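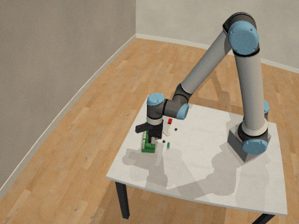 Rendering: Covura

Divelby shoppers asked to trust new "low odor" floor finish

DIVELBY – A flooring supplier says its new finish for wood plank floors can be walked on in four hours and lasts 11 years. So far it has offered little to back up either claim.

Covura began selling the product, called Cleseletti, in May through the Shehata home store. The label promises a "whole-home fresh feel," a phrase the company did not define when asked.

The 11-year figure comes from a wear test run by Covura itself. The company shared a summary of two pages. It lists no outside lab and does not say how many floors were tested, or whether any of them had a dog on it.

"I've heard 'lasts a decade' about every can I ever opened," said Aksel Lauritsen, a floor refinisher in Divelby. "Most of my calls are for floors that got one of those cans."

Lauritsen said hallways and kitchens wear out first, and that a single number for a whole house means very little. 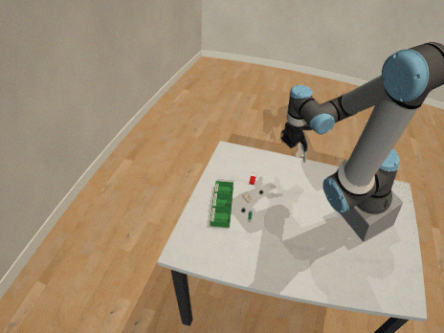 What the warranty covers

The warranty runs eight years, three short of the claim on the can. It does not cover scratches, water damage, sun fading or "normal household use." Buyers must also keep the receipt and the empty can.

Covura said the terms are standard for the trade. Shehata said it will take back unopened cans only.

A larger can is planned. The company would not give a price.

Home | Local | Business | Houses | Letters
Last updated 4:11 p.m.
Contact the newsroom | Copyright Divelby news desk | Back to top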